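How to Arrange a Bunch of Red Tulips in a Plain Dark Vase

Posted 1st February by Matilde Fonseca

I love tulips in February! One tight bunch in a dark vase wakes up a white table faster than anything else I know, and you can pull it off in the time it takes the kettle to boil. I've been doing it with fake tulips for years now (I have cats, they eat the real ones), and most of these steps work for fresh flowers too. I'll flag the places where they don't.

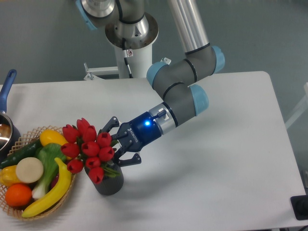
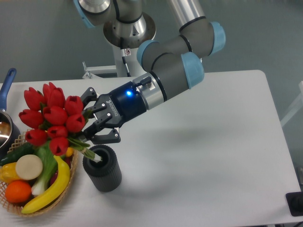 What you need

One bunch of tulips, all the same color
A plain cylinder vase, dark gray or black
A pair of wire cutters for artificial stems, or a sharp knife for fresh ones
A soft dry brush
A twist tie or a bit of florist's tape
Something low and chunky to sit beside the vase, like a basket of fruit

Step 1: Pick one color and stick with it

I know, I know, the mixed bunches are tempting. But all red heads packed together read as one big shape, and that's what gives you the punch from across the room. Closed, cup-shaped heads are the easiest to work with because they nestle right up against each other. If you're buying fresh, get them while they're still shut tight. They'll open on their own soon enough.

Step 2: Clean and shape

Artificial tulips come out of the box a little squashed. Brush any dust out from between the petals, then hold each head in your palm and press gently until it's round again. Run your thumb and finger down every leaf, from the base out to the point. If a leaf has a hard fold in it, warm it with a hair dryer on the low setting, straighten it, and hold it until it cools. Keep the dryer moving!

For fresh tulips, skip the dryer (please) and just pull off any leaves that would sit under water.

Step 3: Build the bunch in your hand

This is my favorite part. Start with the straightest stem and hold it loosely, a little below the leaves. Add the others one at a time, turning the bunch slightly after each, so the heads climb around each other instead of lining up like a fence. Let one or two stand higher than the rest and tuck a few down low. You want a loose dome with an uneven edge.

When you like it, wrap a twist tie around the stems well below the leaves, where the vase will hide it. My friend Rosário Torres uses green tape and swears it grips better. She may be right, but I always have twist ties in the drawer.

Step 4: Check the height

Stand the bunch next to the vase before you cut anything. I like the heads to sit fairly close to the rim, with the leaves spilling over it. Trim a little, check again, trim a little more. I once took too much off in one go and had to prop the whole bunch up on a folded dish towel for a dinner party.

Step 5: Lower it in

Hold the bunch by the stems, never by the heads, and tip it so the cut ends go into the opening first. Going in at a slant helps a lot if the vase is narrow. Once the ends are inside, swing the bunch upright and let it slide down. Don't push! If it catches, lift it out, squeeze the stems together, and try again.

Artificial flowers are light, so if your vase is too, pour in some clean gravel first. For fresh ones, fill it partway with cool water and top it up daily.

Step 6: Place it on the table

Put the vase down, step back to the doorway, and look. Nine times out of ten I end up turning it a quarter turn. Then bring in the basket. Wicker is lovely next to a ribbed dark vase, and a pile of fruit and vegetables (mine are fake as well, same cats) gives your eye somewhere to go after all that red. Leave a hand's width between them so the leaves have room.

If the bunch leans

Take it out, loosen the tie, and move the heaviest heads toward the middle. Still leaning? Bend the outer stems out slightly near the bottom so they press against the inside of the vase.

Storing artificial tulips

Wrap the heads in tissue and lay the bunch flat in a long box. Mine go away in June, when the garden takes over, still tied and ready for next winter.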